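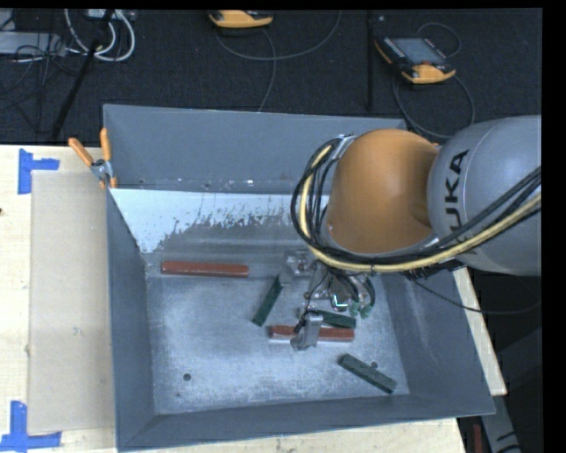
Why do so many small towns still hold a weekly market? Mostly for the money it brings to the shops round it, and partly out of habit.

Callwood has had one on Thursdays for 223 years. The charter hangs in the library, behind glass that needs a clean, and it allows for the sale of corn, cloth and live birds. There is no corn now and the birds went in the 1970s. Cloth has lasted. So have cheese, plants, phone covers and a van that does keys.

On a dry morning in July 2019 the square holds 48 stalls. In December it may be half that, and if the wind is from the east several traders will pack up before noon. The pitch fee is the same all year, which is a sore point.

Nesrin Öztürkmen has sold olives, bread and stuffed vine leaves beside the bank steps for almost two decades. She began with one trestle table, bought from a school that was closing, and a cool box. Her stall now trades as Keskin, her mother's maiden name.

"People told me Callwood would never eat olives," she says. "They bought chillies first. Then it was everything."

She is up at four. The bread comes from a bakery in the next valley and has to be collected by half past five, and the square must be clear of vans by eight. A wet Thursday can bring in less than the cost of the stock. A good one covers the week.

The shops round the edge used to complain about the market. It took the parking, they said, and the fish stall left a smell. The complaints stopped when the supermarket opened on the bypass and the butcher found that Thursday was his only busy day. The Lolteo café, on the corner, takes on 2 extra staff for it.

What worries the traders is age. Many of those on the square are past sixty, and few have anyone to pass the pitch to. The council has tried a cheap rate for beginners, at half the usual fee for the first three months. Two took it up this spring, one selling soap and the other second-hand records. The soap seller has stayed.

Parking is the other matter. The plan is to charge in the river car park, which has always been free on market day, and a petition against it is on the counter at the key van, the café and the butcher's. The council will vote on it after the summer break.

Öztürkmen has signed it. She has also booked her pitch for next year.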